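Mesas Vuder con dibujo de madera: preguntas frecuentes
Urnwood - Atención al cliente
Actualizado el 01/12/2025

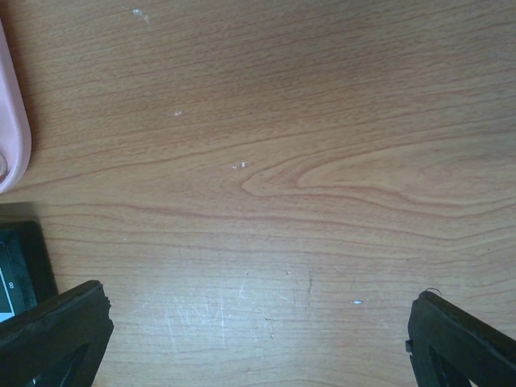
Veta marrón rojiza sobre fondo claro, con un dibujo en punta.

¿Todas las mesas tienen la misma veta?
No. El fondo va del tostado al marrón claro en toda la serie, pero el dibujo cambia de un tablero a otro. No es posible elegir una mesa concreta por su veta.

¿Por qué veo una mancha blanquecina en la superficie?
Casi siempre es el reflejo de una lámpara o de una ventana. Mire el tablero desde otro lado: si la mancha se mueve, es un reflejo. Si sigue en el mismo sitio, pase un paño húmedo y seque enseguida.

¿Con qué se limpia?
Agua templada y unas gotas de jabón neutro. No use lejía, amoníaco ni estropajos. El limpiador Traro sirve también, siempre diluido.

¿Puedo dejar aparatos encima?
Sí, si no se calientan por debajo. Revise las patas de goma de los aparatos - las oscuras a veces dejan marca - y ponga un fieltro si van a estar siempre en el mismo sitio.

¿Y objetos de plástico de color?
También. Levántelos de vez en cuando para limpiar debajo, sobre todo en verano.

¿Cuánto peso aguanta?
El modelo de 160 cm admite 24 kg repartidos por todo el tablero. No se siente en el borde.

¿Se puede lijar o barnizar?
No. Para arañazos pequeños vendemos el lápiz de retoque Szilágyi en 2 tonos. Pruebe primero en una esquina.

¿Qué cubre la garantía?
Defectos de fabricación y cantos despegados. Las diferencias de veta no se consideran defecto.

Mi mesa llegó con un golpe. ¿Qué hago?
Guarde el embalaje y escríbanos con el número de pedido y una foto del daño. Las reclamaciones de transporte las lleva Unathi Engelbrecht.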